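Fodidgate library kitchen reopens with a new microwave

May 15, 2022

The public kitchen at Fodidgate Library is open again after being shut since February, and people who bring their own lunch can once more heat it on site.

The old microwave failed a safety check and was taken out. A grant of $2,000 from the Pliro neighbourhood fund paid for its replacement and for repairs to the wiring behind the bench. 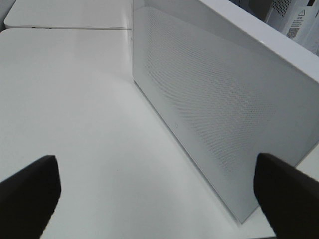

Fine perforations cover most of the white panel.

The library asked for a plain model with a dial, after regular visitors said the touch buttons on the last one were hard to read. Staff have put a cloth and spray under the sink and ask users to cover their food and wipe up spills before they leave.

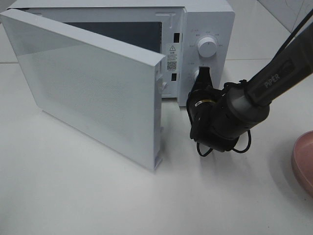 The microwave with its door open. A round dial sits on the control panel at right.

The kitchen may be used whenever the library is open, until 8 in the evening. Groups that book the Quiroga Room next door can use it at no extra charge, but should bring their own plates and cutlery.

A kettle is still on order. The vending machine in the foyer remains out of service, and the library has no date yet for its repair.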